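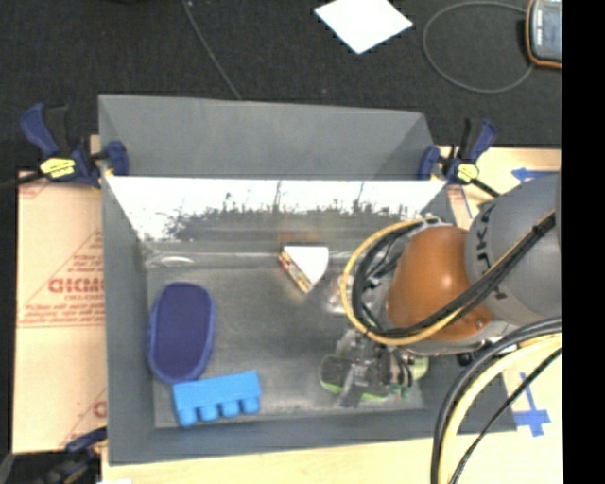
Give it two years and it'll be putting your groceries away, Rigoberto Taipe wrote under my last entry, and I have been chewing on that since breakfast.

Two years from when, though? He said the same thing in November. I went back and checked.

May 24, 2018

Slow day at the store, so I had time to be annoyed. We had the Daden order in by seven and I emptied the returns cart by hand, the way I've done it since I started at Dunton. Shampoo, a dog brush, one sock, a birthday candle shaped like a 4, a phone case with somebody's name on it. I timed myself for once. Sixty items, eleven minutes, and that includes walking the paint roller back to aisle nine and telling a man where the batteries are.

Now the arm. Four things in a gray bin, and the bin clamped down so it can't wander. One of the four is a light-blue block with knobs along one side, and another is shaped like a sandwich or a slice of cake. I'd let a toddler loose on that bin and not hold my breath. I know, I know, the toddler has had a head start. Rigoberto says the hard part is that the things are all different shapes and the machine hasn't been told where they are. Fine. My returns cart doesn't tell me either.

What bugs me is the jump. People see a machine pick up one object and in their heads it's already doing the dishes. Picking up is the easy end of dishes. You have to know the glass is chipped. You have to know the pan is soaking on purpose and leave it alone (my brother-in-law still can't do this and he's forty-four). You have to notice the sponge stinks.

Barrios came by at lunch with the Wevuna brochure, because corporate is "looking at options" for the back room. It quotes 2,965 picks in a test and 863 in some other test and never once says what was being picked or how many landed on the floor. I asked him about plastic bags. He turned the page over and looked on the back. Nothing about bags. Half of what comes through our door is in a bag, or it's floppy, or it's leaking, or it has a hook on it that grabs the next thing. I asked who fixes it on a Saturday. He said there'd be a number to call.

To be fair, and I'm only going to be fair for one paragraph, I would hand over the bin work tomorrow. My wrist has been bad since the holidays. If a machine could do the cart from six to nine while I do the shelves, I'd bring it coffee. I'm not scared of the thing. I just don't want to be told it's here when I'm the one bending over.

Wrote back to Rigoberto and offered him a bet, dinner at the Peruvian place, his pick of the menu. It has to empty one of my carts, a real one, with nobody setting it up nice first, and put the stuff where it goes. He wants it to count if it only sorts into boxes. I said no. He's thinking it over.

Need to buy wrist tape. Laundry's still in the dryer.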